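4 Two-level racks and the placing of drinking vessels

4.1 Background of the question

In the previous section we have described how households in our sample distribute their vessels between closed cupboards and open shelves. In the present section we turn to a smaller piece of furniture, which appeared in the interviews more often than we expected: the free-standing rack with two levels, put on a table or on a counter. In the trade it is sold under many names (shelf insert, cup rack, counter organizer). We use the word "rack" for all of them, as long as there is one surface above and one surface below and the front of the lower level can be reached by hand.

Ruppert, in her earlier work on shared kitchens in Erkbridge, treated such racks only as a way of winning space. In her view a rack doubles the surface, and the question is finished there. Tiedemann has objected that the two surfaces are of a different kind. The upper one is limited only at its borders, the lower one is limited also in height, and a person who puts a vessel there must guide the hand into a space and bring it out again without the vessel. We follow Tiedemann in this point. The two levels should be studied as two places, each with its own rules, and the doubling of the surface is only one of their effects.

The diary part of our study supports this reading. The participants wrote 3745 entries in which a vessel was put away after use, and we coded each entry by the place which was named. Where a rack was present, the participants rarely wrote only "on the rack". They wrote "on top" or "under", or they named the level by its content, as in "with the glasses". One participant wrote during the whole period "upstairs" and "downstairs", and her daughter had taken over the same words. We take this as a sign that the levels are already separate places in everyday thinking.

4.2 Upper and lower level

From the interviews we could derive several considerations that guide the choice between the levels. They are reported here in the order in which the participants usually came to them.

The first is the height of the vessel. A tall tumbler goes under the upper shelf only when the space allows it, and many participants did not know whether it would. They tried it once, and after this the tumbler had its place. It was seldom tried again, even when the rack was later exchanged for a higher one. Brinkmann has described a similar persistence for pots and their lids, and we think the mechanism is the same.

The second is the fear of falling. Racks whose upper shelf has a low railing were judged as safe for cups, while racks with a plain upper plate were judged as unsafe, also by participants who had never lost a cup from one. The railing changes the movement as well. A cup can be pushed over a plain shelf from the front, but with a railing at the sides it has to be lifted over the border or brought in from the open direction. Some participants found this annoying with a full hand, and others said that it made them slower in a good sense.

The third is the surface itself. Wire floors are liked for wet vessels, for the water can go down, but they are disliked for vessels with a narrow foot. Closed floors are liked for their stability. In seven households the owner had put a cloth or a piece of cardboard on a wire floor, so that small cups would stand straight. None of them regarded this as a repair – it was simply how the rack was used.

Finally there is the question of who else must find the vessel. In households with children the lower level was often given to them, and the metal or plastic vessels were kept there. Glass went to the upper level. In households without children we found no clear tendency, and the answers were more a matter of taste.

4.3 The tabletop as a third place

A rack does not stand alone. It occupies a part of a table, and the part of the table which remains free in front of it becomes a place too. Kröger calls this the "apron" of the rack, and we keep her term. The apron is where vessels wait. In the diaries a vessel on the apron was nearly never described as put away, but also not as left lying around. It was "nearly done" or "for later". Between the apron and the lower level the distance is often only a hand's width, and still the participants treated the step from one to the other as a task of its own.

The depth of the apron depends on where the rack is put. When the rack stands close to the back edge of the table, the apron is deep and the hands have room to work. When it stands in the middle, the apron is narrow, and participants complained that they knocked against cups with the sleeve. Strobel suggests that people move the rack backward over time without noticing, each time by a little, until it meets a wall or the edge. Our material can neither confirm this nor exclude it, but several participants laughed when we asked them, and went to look.

We also note that the apron has a working side and a resting side. Right-handed participants tended to collect waiting vessels at the left and to keep the right free. With two hands in use at the same time this pattern was weaker, and the vessel was simply taken by the hand that was nearer.

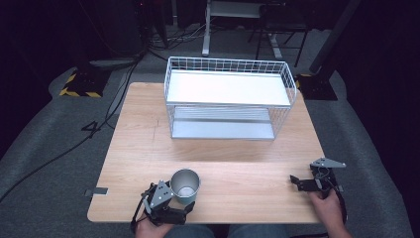
Figure 2. Rack and apron

The arrangement in Figure 2 has the features which are of interest for this section. The white wire rack has a flat upper shelf with a low railing along the back and the sides, and a lower shelf which is open at the front. It stands near the back edge of the light wooden table, so the apron is deep. A stainless-steel tumbler is upright on the apron, on the left half of the table. In the terms of 4.2, the tumbler could be taken to either level, but the two ways are different: the lower shelf is approached from the front, and for the upper one the hand must rise first. Metal tumblers were, among our participants, the vessels with the least fixed place. They do not break, they are used by adults and children, and they belong to no set.

4.4 Consequences for the coding

For the coding of the diaries we drew two consequences. We introduced separate codes for the upper level, the lower level and the apron, and we gave up the general code "rack", which we had still used in the pilot in October. Entries which named only the rack were coded as undetermined. This makes the numbers for the single levels smaller, but in our opinion also more honest.

Further, we treated a move from the apron to a level as a separate event, even when the participant reported it in the same sentence as the washing or the drying. Brinkmann, who coded a part of the material independently, found this rule hard to apply in short entries such as "cups done". In such cases we asked the participant again if this was possible within 10 days, and otherwise we left the entry out of the analysis of moves. It was kept in all other counts.

A limit of this procedure should be mentioned. The diaries show the words of the participants, and a person who has no word for the apron will perhaps not report a vessel that waits there. The interviews at home corrected this only in part, as most participants had tidied the table before we came. The results for closed cupboards, where this difficulty is smaller, are given in section 5.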